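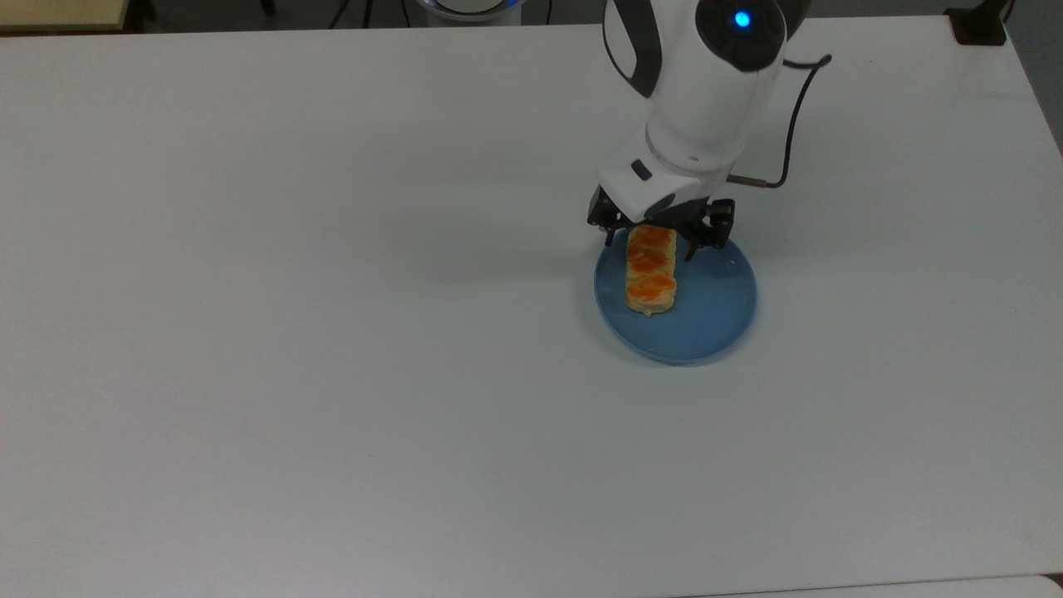

Funance Support
Ticket 237
Subject: Card reader payments missing from daily totals
Product: Funance Till with Kangate card reader
Status: Reopened by customer
Opened: April 24, 2019

Customer wrote:

We run a small bakery counter in Gutton and have used your till since March. Most days the card total on the till's end-of-day report is lower than the card total on the reader's own printout. I checked the help page before writing. It says differences are "usually caused by tips". We don't take tips on the reader. The option is switched off and always has been.

The missing amounts are always whole sales. Yesterday it was one sale, a coffee and a pastry. The customer's card was charged, the reader printed a slip, and the till thinks the sale never happened. I would like to know where it went.

Support replied:

Thank you for getting in touch. Differences between the two reports are most often caused by tips or by refunds made directly on the reader. Please check that tips are turned off, restart both devices and let us know if the problem continues.

Customer wrote:

As I said, tips are off. No refunds were made on the reader either. I restarted both devices anyway, the till first and then the reader, and ran a test sale to my own card. It showed up on both reports. That tells us one sale went through, and most of them do, so I don't see that it proves much.

I'd also point out that the till shows a green tick next to "Reader connected" all day long, including on days when sales go missing. I am beginning to wonder what the tick is checking. 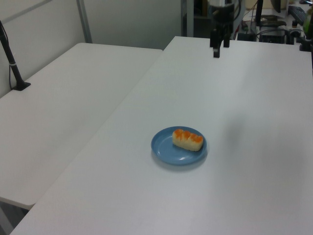
Pastries are the bulk of what we sell on card before ten in the morning, and that's when nearly all of the missing sales happen. After lunch it hardly ever goes wrong. If this were a fault in the reader I'd expect it to turn up at any hour.

Support replied:

Thank you for the extra detail. Could you confirm the following?

Till software version
Reader software version
How the reader is connected (cable or wireless)
Whether the wireless network is shared with customers

We would also suggest moving the reader closer to the router, as a weak signal can delay the upload of sales.

Customer wrote:

Both devices say "up to date" and give no number. If there's a number somewhere, please tell me which menu it's in.

The reader is wireless. The router is on a shelf behind the counter, close enough to touch while serving, so I can't move the reader much nearer without standing on something. The network is shared with customers, yes. The man who set it up for us, from Hladun, said this was fine.

You say a weak signal can "delay" the upload. Delay until when? The first missing sale I have a slip for is weeks old.

Support replied:

The software version can be found under Settings, then Device, then press and hold the serial number. Delayed sales should normally appear within 40 minutes. We have passed your account to our technical team.

Customer wrote:

Press and hold worked. Till is 4.0, reader is 2.1. I'd never have found that.

I tested the 40 minutes this morning. One sale was missing at 8.15. I looked again at nine, at noon and at closing, and it was still missing. So either the help text is wrong or something else is going on.

Support replied (technical team):

Thank you for your patience. We have looked at the log from your till. When the reader finishes a payment it sends a message to the till, and the till has 40 seconds to confirm it. If the till is busy, or if the operator starts a new sale before the confirmation arrives, the first message can be dropped. This is more likely during busy periods.

As a workaround, please wait for the "Sale complete" screen before starting the next sale. We also recommend putting the reader and till on a separate network from customers.

Customer wrote:

Thank you, that is the first answer I've had that fits what I'm seeing. I still have doubts about it.

I've made the separate network. It took most of an evening and I had to enter the password on the reader one letter at a time using the number keys. Two mornings on, no change that I can see - one sale missing the first day, one the second.

Waiting for "Sale complete" does seem to help. It also means standing there with a queue to the door while a little circle goes round. On a bad morning it goes round long enough for people to ask whether their card has been declined. I wouldn't call that a fix. A till that loses sales when the shop is busy is losing them at the only time I need it.

Support replied:

We are glad the workaround has helped. A change to the way dropped messages are handled is planned for a future update. We will now mark this ticket as solved.

Customer wrote:

Please don't mark it as solved. Two questions are still open.

1. Can the missing sales be put back into the old reports? I have 40 slips in an envelope and my bookkeeper wants them matched.
2. Which update, and when? "Future" covers a lot of ground.

Until then I'm writing the card total from the reader into a notebook each night and ignoring the till's figure.

Status changed: Solved to Reopened
Assigned to: Technical team
Internal tag: reader-sync, reports, awaiting release date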